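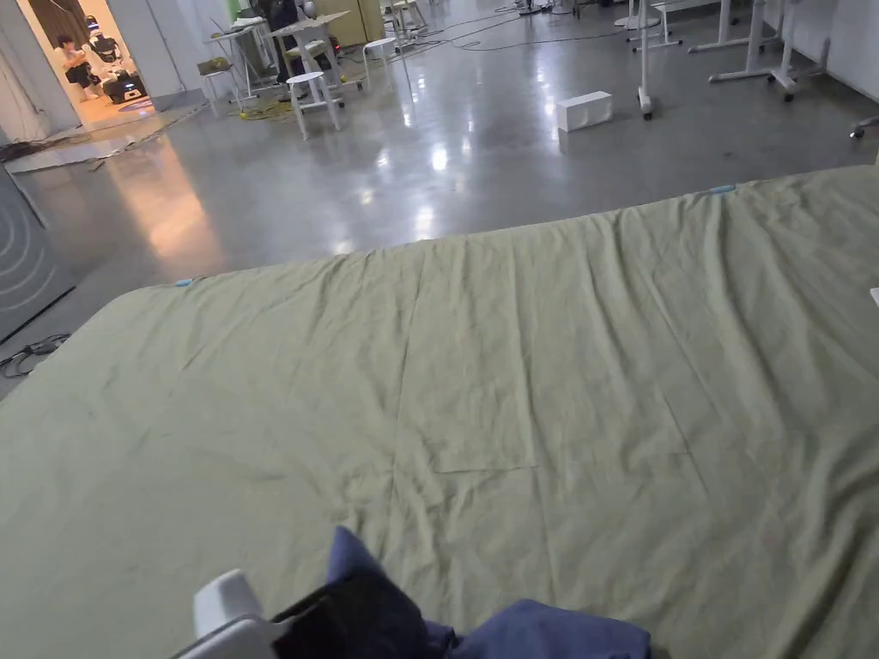

Chapter 4
Reading the Field: Why Good Drives Die

Every football fan knows the feeling. Your team starts at its own 30, rips off three quick first downs, and then, all of a sudden, has to punt! What went wrong? This chapter is where we start finding out, and it's my favorite part of the course.

We'll follow one club, the Zurnitz Kiani, through a full season of 233 drives. Their coach, Mahmoud Belkadi, loved the short pass on first down, and 79 of those drives ended in points. We'll look hard at the others too (there's plenty to learn from a bad third down).

Keep your play charts from Chapter 3 handy. You'll need them for the first exercise, which covers field position and the choice between punting and going for it on fourth and short.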